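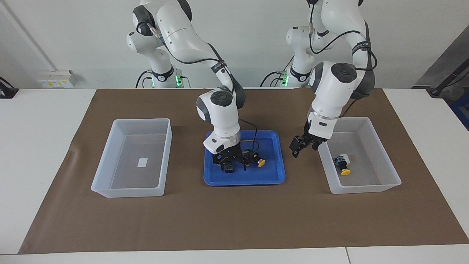 Loose caps should never share a bin with switch bodies, Padmavathi Chowdary told a parts-handling meeting at Stekwood last week, arguing that most mismatched push-button sets can be traced to the bin and only a few to the person or process that put the set together.

Search this site Enter keyword Go

Stekwood, which supplies push-button and switch sets to panel builders, has changed the bench layout used for small electrical parts at its Palaniappan site. The new layout took effect on Friday, September 23, 2022. It applies to sets made up of a colored cap and a separate black body, and to the spare caps sold alone.

Under the revised procedure, each table carries a sheet of brown paper covering the working area. A shallow blue tray with a raised rim goes in the middle of the sheet, between two translucent storage bins. Parts belonging to the set in hand are placed in the tray. Nothing else may be put there until the set has been closed and labeled.

The rim is the main reason for the choice of tray. Round caps come to rest on their sides and will travel across a flat surface if the table is bumped. The earlier layout used a flat rubber pad with no edge, and caps that reached the floor had to be scrapped under the site's cleanliness rule. Stekwood logged 47 caps lost in this way during the quarter before the trial.

Color was the second consideration. Yellow caps and black bodies both stand out against blue, so a part left behind is easier to spot. Gray trays were tested first and dropped after black bodies were missed at the end of a run. The paper is replaced at the start of each shift, or sooner if it is torn or marked with oil.

The trial covered 3,000 sets. Inspectors set aside 2 of them for a wrong cap. Santosh Goel, who wrote the trial report, cautioned against reading too much into that figure. The run used a single body size, he noted, and the mixed orders that cause the most trouble were left out. A second trial with mixed sizes is planned for November.

One question remains open. The procedure does not say whether a cap that has been removed from its body may go back into a storage bin or must be inspected first. Hema Kartha has asked for inspection in every case, on the grounds that the retaining tabs can be bent without any mark showing from above. Tharun Devadiga would limit the check to caps that have been fitted more than once. The draft wording follows Kartha's version for now.

The trays are bought from Lullia in packs and are interchangeable with those already used in the site's labeling area. Stekwood has ordered 592 of them, enough to equip the remaining tables and hold a reserve. Trays with a chipped or warped rim are to be withdrawn and returned to stores.

Bin labels keep their present format: part number on the first line, color on the second. Labels printed before the change remain valid.

Contact the news desk | Copyright Flunero Trade News, all rights reserved | Back to top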